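5 Jul 2023 – gripper, hand-held version, bench by the window

Picked up where I left off in March, which according to the notes was "linkage binds, go home." Linkage no longer binds. I drilled the arm holes out and pressed in the round bushings from the Wornport order, and the slop I was afraid of never showed up. Eun-ji Na says she suggested this in March. I have checked the notebook and she did, in her handwriting, underlined.

Cycle counter stands at 1,957. The plan was to stop at 2,000 and pull the pins to look for wear, but I got bored of squeezing air and went looking for something soft. Foam block: fine. Shop rag: fine, though it will pick up a shop rag in any mood. Next was a kid's cap, which has seams, mesh and a crown that doesn't want to stay put, so it seemed like a fair opponent. 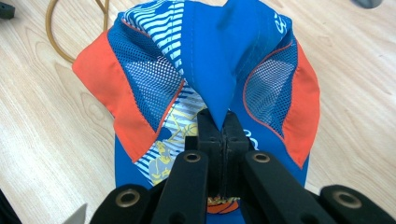 Cap test, top-down. Pads closed on the middle of the crown.

Approach straight down with the pads open, press until the fabric bunches, close. Coming in at an angle just shoves the whole thing across the table. Mesh worries me more than the solid panels: the pad corners are still square off the printer and I can feel them catch if I drag. Need to break those edges with a file before somebody wants their hat back with the same number of holes.

Pad force: the Wemik spring is rated 300 grams and I have no reason to believe it. The kitchen scale is at Tulholm with the other half of my tools. Leaving the force column blank for now, in the grand tradition of the force column.

Eun-ji wants to swap the black pads for silicone ones from Shin. I want to finish the 2,000 first so we change one thing at a time. She pointed out that I changed 4 things last night. Noted.

To do:
– file pad corners
– last 43 cycles, then pins out and photograph
– get scale back
– try the cap brim, which is stiffer and will probably win
– label the spring bag, the other one looks identical and is not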